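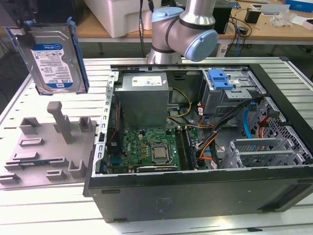 4.2 Installing the hard drive

Before you start, shut down the computer, pull the power cord and wait 30 seconds. Lay the tower on its side with the open side facing up, and keep the side panel in a safe place.

1. Touch the bare metal of the case frame with your hand.

2. Find the drive cage. It is the metal cage with the blue plastic latch on top.

3. Move the cables away from the opening of the cage. Do not pull on the yellow wires of the power supply.

4. Seat the drive in the blue plastic caddy. The pins of the caddy must enter the screw holes of the drive on both sides.

5. Hold the caddy by its sides and slide it into the cage until it clicks. If it stops halfway, take it out and try again - never push with force.

6. Connect the SATA data cable first, then the power connector. Both fit in one direction only.

Note: Soketti caddies accept 3.5-inch drives. For a smaller drive you need the Troveck adapter, sold separately.

CAUTION: The processor in this unit is without its cooler during assembly. Do not touch the metal top of it, and do not switch on the power before the cooler is mounted (section 4.4).

7. Check that no cable lies over the memory modules, then continue with section 4.3.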